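# Household Chores and the Single-Arm Robot: Readiness Assessment

Final report, Applied Automation project course

Prepared by: Kiran Solanki, Ritu Pandey, Omprakash Jaiswal
Faculty supervisor: Catalina Domínguez
Industry contact: Vikas Singhal, Trarneo

## 1. Purpose of the Project

The project team was asked to assess whether a single robot arm of the kind now sold to small workshops could carry out ordinary kitchen and stockroom chores without a person standing by. The question was put to the course by Trarneo, a firm that packs dry goods for small grocers and has been considering whether to buy an arm for its repacking line. The firm's interest in kitchens is indirect. Many of the tasks on its line are close to those done at home: picking up a box, setting it down in the right place, closing a lid, wiping a surface.

The team was not asked to design a new robot or a new control method. The work consisted of choosing tasks, running them in simulation, recording results, and advising the firm.

## 2. Background

Machines have done chores for a long time when the chore can be shut inside a cabinet. A dishwasher does not need to know what a plate is. The difficulty starts when the machine has to work in the open, on furniture made for people, with objects that have been left wherever somebody last put them down.

The team read course material on grasp planning and motion planning and spoke twice with Mr. Singhal. He described the repacking line as "mostly boxes, and mostly the same boxes, until the supplier changes them." This remark shaped the choice of tasks. It suggested that a test using identical cartons would show the arm at its best, and that a second group of tasks should be less forgiving.

## 3. Task Selection

Tasks were divided into two groups.

**Group A, rigid objects**

- Move an upright carton from the table to a marked position
- Move a carton that has a neighbor close beside it
- Return a carton to its starting position
- Place a canister on a counter

**Group B, soft, hinged or mixed objects**

- Fold a dish towel in half
- Open a drawer and close it again
- Wipe a spill area with a cloth
- Take one item out of a paper bag

The original proposal, submitted in September, listed 11 tasks. Three were dropped. Two of them involved poured liquids, and the simulator available to the course does not handle liquids well. The third, loading a dish rack, was dropped for lack of time.

## 4. Method

All trials were run in simulation. The team used the kitchen environment supplied with the Kinsella teaching package and a fixed-base arm with a two-finger parallel gripper. Each task was attempted 20 times. Object positions were changed slightly at the start of each attempt. The time limit for one attempt was 2 minutes of simulated time.

An attempt was scored as a success only if the object finished in the required position, upright where this applied, and if nothing else had been knocked over. Partial results were noted but not scored. The team discussed giving half credit and decided against it. A carton left lying on its side on a packing line still has to be picked up by someone.

Ms. Pandey wrote the task scripts. Mr. Solanki ran the trials and kept the log. Mr. Jaiswal reviewed recordings of failed attempts and assigned each failure to one of the categories in Section 6. Where he was in doubt, a second member reviewed the same recording.

## 5. Results

### 5.1 Group A

The arm performed well on the plain carton tasks. Most attempts ended in success, and the motions were repeatable. Placing the canister was also reliable once the approach height had been corrected in the script. Before that correction the gripper came down too low and pushed the canister away.

Results were weaker when a second carton stood near the first. The fingers need room on both sides of the object, and the planner did not always choose the direction with more space. In several attempts the outer finger touched the neighboring carton and turned it. The target was still delivered correctly, but under the scoring rule an attempt counted as a failure if the neighbor fell.

### 5.2 Group B

Group B results were poor overall. The drawer task was the best of the four. The arm could take hold of the handle and pull, although it tended to pull at a slight angle, and the drawer sometimes stopped partway.

The towel task did not produce a result that the team would call a fold. The cloth model in the simulator is simple, and part of the problem may lie there. The wiping task succeeded in moving the cloth over the area, but the pressure was uneven. The paper bag task failed in every attempt and was stopped early by agreement with the supervisor.

## 6. Discussion of Failures

Failures were placed in four categories: approach, grasp, transport and release. Approach failures were the most common in Group A. Grasp failures were the most common in Group B.
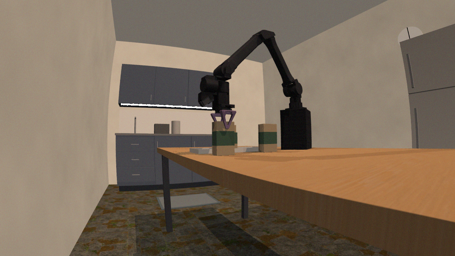 Approach failures deserve attention from any buyer, as they depend on how the work area is laid out as much as on the arm. A person reaching for a box will tilt a wrist or nudge the next box aside with a knuckle and think nothing of it. The arm follows a path worked out beforehand, and the clearance has to be there. Repeating the crowded-carton task with wider spacing removed most of these failures without any change to the script.

Release failures were few. They occurred when the gripper opened slightly above the surface and the carton dropped the remaining distance. Mr. Jaiswal noted that real cartons with uneven contents might tip more readily than the simulated ones, whose weight is evenly spread.

## 7. Limits of the Study

The results come from simulation only. Friction, lighting and wear are simplified or absent. The team had planned a short comparison on the Lindotia bench arm in the department laboratory, but the arm was in use by another course during the weeks set aside.

The number of attempts per task is small. Ms. Domínguez suggested that 1000 attempts would be a more suitable figure for any claim about reliability on a working line, and the team agrees. The present figures should be used to compare one task with another. They should not be used to predict daily performance.

No cost analysis was made.

## 8. Recommendations to Trarneo

1. A single arm may be considered for moving upright, rigid cartons with fixed spacing between them.
2. Cartons should be presented to the arm by a guide or divider that keeps the gap constant.
3. Tasks involving bags, cloth or loose packaging should remain with staff for the present.
4. Any change in carton size should be followed by a new round of tests before the line is restarted.
5. If a trial purchase is made, the first weeks should be supervised and all stoppages logged by category, using the four categories in this report.

With regard to homes, the team's finding is narrower. The arm can put a box where it belongs on a clear table. Most of what is meant by tidying a kitchen falls into Group B, and the team found no Group B task that could be left to the machine unattended.

## 9. Further Work

A later group may wish to repeat the drawer task with an improved pulling motion, which appears to be within reach of a student project. The task scripts and the trial log have been stored in the course folder under the project name Zasus. The log uses the earlier task numbering from the proposal, and a conversion table is included in the same folder.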